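2019年10月

朝から雨。気温は10度しかなく、今季初めて暖房を入れた。点けてしばらくは焦げたほこりの臭いがするので、台所の窓を少し開けておいた。

先月から先延ばしにしていた書類の片付けを今日やることにした。きっかけはLeltellの保険の更新で、去年の契約書が見つからなかったことだ。電話で問い合わせたら、契約番号がなくても氏名と住所で調べられると言われ、それ自体は20分ほどかからずに済んだ、と書きたいところだが、待ち時間のほうがずっと長かった。保留の音楽はずっと同じ曲で、途中からは受話器を机に置いて爪を切っていた。

うちの紙の置き場所は三つある。玄関の棚、食器棚の引き出し、それから寝室のクローゼットの上に載せた段ボール箱。郵便物はまず玄関の棚に積まれ、棚がいっぱいになると引き出しに移り、引き出しが閉まらなくなると箱に入る。つまり箱の中身がいちばん古い。Raltthorpeに越してきてから箱の底まで見たことは一度もなかった。

箱から出てきたもの。前の部屋の賃貸契約書。もう持っていない掃除機の取扱説明書。歯医者の領収書が三年分。Hundettiの回数券、使いかけ。あのプールは回数券をやめてカードになったので、もう使えないと思う。使えるかどうか聞きに行くほどの額でもないが、捨てるのも惜しくて、結局また引き出しに戻した。こういうことをするから片付かない。

分け方は単純にした。残すものと捨てるもの、それだけ。以前は「税金」「医療」「家」「その他」と細かく分けようとして、「その他」だけがふくらんで終わった。今回は容れ物を二つだけ用意して、一枚ずつ手に取ってどちらかに入れる。迷ったら残すほうに入れて、あとでもう一度だけ見る。

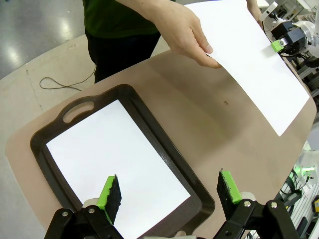

午前中は玄関の棚と引き出しで終わった。棚はほとんどがチラシで、手が止まるものはなかった。引き出しのほうが時間がかかった。公共料金の明細は一年分だけ残すことにした。銀行の通知は口座番号のところを切り取ってから捨てる。シュレッダーは持っていないので、はさみで切る。途中で右手の親指の付け根が痛くなり、左手に持ち替えたが、左手では紙がうまく切れない。

昼は昨日の残りのスープにパンを浸して食べた。かぼちゃのスープで、一晩置いたら甘みが強くなっていた。塩を足した。

食べ終わってから、雨が弱くなったのを見てInnesまで歩いた。リングファイルが欲しかった。Innesは駅の手前の文具店で、八月に改装してから売り場が半分になり、残りの半分は観葉植物を売っている。ファイルは奥の壁際に移っていた。厚いのと薄いのがあって、薄いほうを二冊選んだ。厚いものを買うと、その分だけ紙を溜めるのはわかっている。見出しの付いた仕切りも一組。合わせて700円。レジの横にサボテンの小さい鉢が並んでいて少し迷ったが、去年枯らしたばかりなのでやめた。

帰り道でまた降り出した。ファイルの入った袋を上着の中に入れて歩いたので、前が突っ張って変な格好だったと思う。橋のところは川の水がかなり増えていて、いつも鴨がいる石が隠れていた。鴨は岸の草のほうに上がっていた。

午後は段ボール箱。これがいちばん面倒だった。古い書類は、捨ててよいかどうかの判断に別の書類が要る。たとえば前の部屋の敷金の精算書は、返金されたことがわかれば不要だが、返金の記録は当時の通帳にしかなく、その通帳は箱のもっと下にある。そこで通帳を先に探すことにして、箱をひっくり返した。最初からそうすればよかった。通帳には確かに入金があったので、精算書は捨てた。賃貸契約書も捨てた。

感熱紙の領収書は、字が消えているものがかなりあった。日付だけ薄く残っていて、店の名前も品物も読めない。保証のために取っておいたはずのものが、これでは役に立たない。次からは、大事な領収書は買った日にコピーを取ることにする。今夜のうちにファイルの表紙の裏にそう書いておいた。

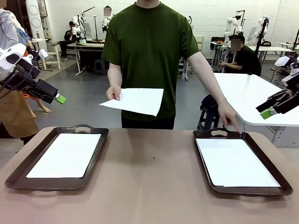 茶色いトレー二枚と白い紙三枚。左手の人差し指は右のトレーの縁。

手紙が何通か出てきた。手紙は今日の対象から外して、読まずに別の封筒にまとめた。読み始めると夜になるのは、前の引っ越しのときに経験している。一通だけ、封筒の裏に自分の字で電話番号が書いてあった。誰の番号かまったく思い出せない。市外局番は実家のあたりのものだ。かけてみる気にはならず、そのまま一緒に入れた。

それから、切手を貼ったまま出していない葉書が一枚あった。宛名まで書いてあるのに裏は白紙だった。切手の額は今の料金に足りない。今月から上がったので、出すなら二円切手か何かを足さないといけない。これは机の上に置いた。正月までには使うと思う。

夕方までに残すほうの山をもう一度見直し、薄いファイル一冊に入るところまで減らした。もう一冊は空のまま棚に立ててある。仕切りの見出しには「保険」「部屋」「税金」「体」と書いた。「その他」は作らなかったが、プールの回数券のようなものの行き場がやはりない。引き出しに残っているのは、回数券と、どこの鍵かわからない鍵と、電池が二本。電池は使えるかどうか不明。

Leltellの契約書は、ファイルに入れる段になって見つかった。去年の車検の書類に挟まっていた。新しい契約が始まるのだから今さら要らないが、見つかった以上は補償の内容だけ見比べておいた。自転車事故の特約が去年は付いていて、今年の見積もりでは外れている。自分で外した覚えがない。明日もう一度電話する。また同じ曲を聞くことになる。今度は契約番号があるので早いかもしれない。

捨てる紙は紐で縛って玄関に出した。縛った束が三つ。持ってみると見た目より重く、一つは紐が途中で緩んで床に広がったので縛り直した。古紙の回収は来週なので、それまで玄関が狭い。

夜は米を炊いて、卵と葱だけで済ませた。風呂の前に図書館の本の続きを読み、181ページまで。灯台守の家族の話で、前半は物資の船が来るか来ないかばかり書いてある。面白い。返却日が近いので、週の後半は早めに読み始めたい。

紙で指を切ったところが石鹸にしみる。人差し指と中指、両方とも右手。絆創膏が切れていたので、明日買うものに足した。絆創膏、牛乳、台所のスポンジ。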